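Hirko Sleeper Bench: Owner's Guide
Section 4. Looking After the Fabric Cover

I wrote this section after two years of living with my own Hirko in the den, so you're getting the factory steps plus what I've picked up along the way. If you haven't put the legs on yet, go back to Section 3 first. It's much easier to work on the cover once the bench is standing and isn't sliding around on the floor!

What you'll need
A vacuum with the soft brush head
A white cotton cloth (please not a colored one, I learned that the hard way on a chair)
Lukewarm water and a drop of plain dish soap
The Zollstead fabric shield, 300 ml bottle, if you ordered the kit

4.1 Weekly care

1. Clear everything off the seat and pull the back cushions forward.
2. Vacuum along the weave, left to right, then once more front to back. Keep the suction on low. High suction lifts the threads and gives you those fuzzy little spots.
3. Run the narrow nozzle down the seam at the back. I get crumbs, coins and one time a whole phone charger out of there.
4. Brush the seat lightly with your hand so the threads all lie the same way.

Note: The heathered gray hides lint really well, so go by the calendar and don't wait until it looks dusty. Mine gets done when I take the trash out.

4.2 Clothes on the bench

We all do it. The bench is right there, the laundry is in your arms, and down it goes. Dry clothes are fine, and I fold on mine all the time. Strong colors deserve a bit more thought, though, and reds and dark denims are the ones I watch.

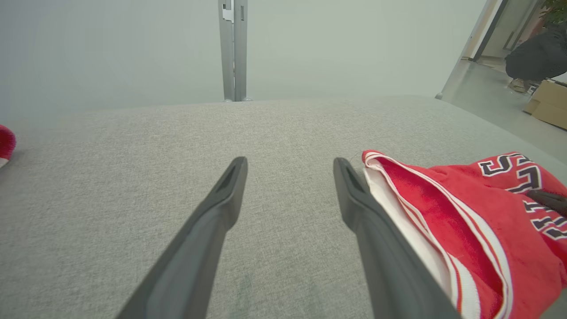
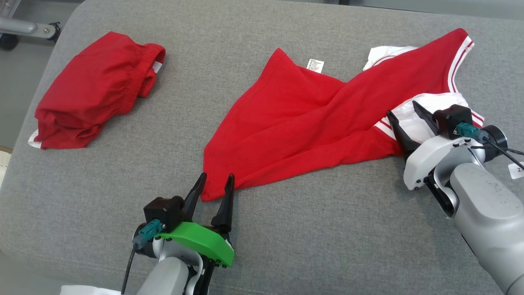
Gray woven upholstery; the second picture has a red jersey and shorts laid on it.

1. Check that the clothes are fully dry before you set them down. Feel the waistbands and the thick seams, they're always the last to dry.
2. New and brightly colored? Put a plain towel under the pile until the item has been through the wash a few times.
3. Close zippers and hooks, or turn the piece inside out.

Caution: Never leave damp clothing on the cover overnight. Dye can move into the weave, and once it has dried in there you're probably looking at a replacement (part 472, order through Wiegand or the Humville store).

4.3 Spots and spills

1. Blot right away with the dry cloth. Press, lift, press again. No rubbing!
2. Wet a clean corner of the cloth with the soapy water, wring it out well and dab from the edge of the spot toward the middle.
3. Dab with plain water to get the soap out. Leftover soap attracts dirt like you wouldn't believe.
4. Let it air dry with a window open. Keep hair dryers and space heaters away from it.

Caution: Test any cleaner on the underside of the front flap first, and give it a full night before you judge the color.

4.4 Putting on the fabric shield

Do this on a clean, dry cover, in the morning if you can, so the bench is ready to use by evening. Shake the bottle, hold it at arm's length and mist evenly, then leave it alone until it's dry to the touch. I redo mine every April. For taking the cover off completely, see Section 5, and keep the zipper tool handy because you'll want it for the corners.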